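# Quiénes somos

Flenar empezó con una cama sin hacer y una discusión sobre cómo se dobla una sábana bajera. De verdad. Marcelino Cifuentes llevaba años arreglando armarios en casas de familiares, y un mes de junio se puso a escribir en una libreta todo lo que iba aprendiendo: qué se guarda enrollado, qué se cuelga, qué conviene tener a mano al lado de la cama y qué acaba siempre en el suelo. La libreta se llenó, vino la segunda, y con las dos montamos la escuela.

Enseñamos a ordenar dormitorios. También damos algo de cocina y de lavadero, pero el dormitorio es lo nuestro y se nos nota. ¡Nos encanta! Es la habitación que casi no ven las visitas, así que se queda para el final, y luego es donde uno se despierta cada mañana mirando el montón de ropa que dejó la noche anterior.

## Cómo trabajamos

Las clases son en grupos pequeños y en habitaciones normales, con su cama, su ventana y sus cosas por medio. Probamos una temporada con un aula de mesas largas, y la gente doblaba camisetas estupendamente sobre la mesa y después, en casa, no sabía por dónde empezar. Ahora empezamos por la cama, que es la mesa de trabajo más grande que tiene cualquiera (y la más cómoda para la espalda, si no es muy baja).

El orden que seguimos es casi siempre el mismo:

- Abrir la cortina. Con luz de día se distingue el negro del azul marino, y eso ahorra muchos calcetines desparejados.
- Juntar la ropa en montones encima del colchón, por color o por persona, según la casa.
- Dejar la sábana para cuando la cama esté despejada, y estirarla desde las esquinas de los pies.
- Doblar lo que vuelve al armario y apilarlo en un taburete o una cesta, fuera de la cama.
- Repasar el cabecero. Si tiene estantes, se queda el reloj y poco más.

Parece poca cosa y lleva su rato. La primera vez, una habitación corriente nos ocupa la clase entera, y hay quien necesita dos. No pasa nada, se sigue el próximo día.

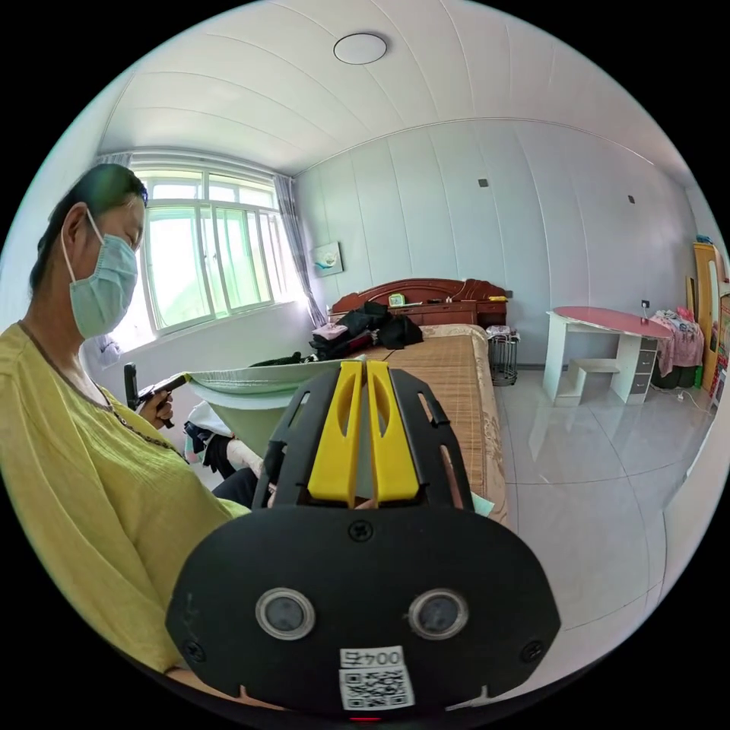 *Dormitorio con cabecero de estantes, esterilla de bambú y ropa por ordenar.*

Las esterillas merecen párrafo propio. Nos preguntan mucho por ellas en verano y tienen su técnica: se barren con un cepillo suave siguiendo el tejido, se les pasa un paño bien escurrido y se guardan enrolladas, nunca dobladas, con el ribete de tela hacia dentro para que no se roce. Marcelino tiene opiniones muy firmes sobre los ribetes y las comparte con cualquiera que se deje, así que si vienes un día de esterillas, tráete paciencia y un café.

## Lo que hemos ido juntando

Tenemos un fichero de dobleces, y nos hace una ilusión tremenda enseñarlo. Son 1611 fichas escritas a mano, cada una con su dibujo y sus correcciones: fundas nórdicas, pijamas de niño, mantas con flecos, vestidos de tirantes que se escurren de todas las perchas. Muchas las han traído los propios alumnos. Hay tres maneras distintas de guardar un juego de sábanas dentro de su funda de almohada y todavía no nos hemos puesto de acuerdo en cuál es la buena.

De ese fichero salió Flerenov, nuestro cuaderno de ejercicios para casa. Hicimos una tirada de 3000 ejemplares con la imprenta Trodimex, que nos aguantó cambios de dibujos hasta la última tarde, y desde entonces lo usamos en todos los cursos. La tienda Cardoso nos guarda cestas y taburetes de alambre de los que se apilan, que son los que más pedimos: pesan poco, dejan ver lo que hay dentro y caben en el hueco entre la cama y la pared.

## Si quieres venir

No hace falta saber nada ni traer nada comprado. Ven con una bolsa de ropa tuya, la que tengas sin doblar, y con calcetines gordos si eres de pasar frío. Los cursos se repiten durante todo el año y entre uno y otro hacemos tardes abiertas, en las que cada cual trae su problema (un edredón imposible, una colección de bufandas) y lo miramos entre todos.

Página revisada el 23 de agosto de 2026. Los horarios del próximo curso están en el tablón de la entrada y también los mandamos por correo a quien nos lo pida.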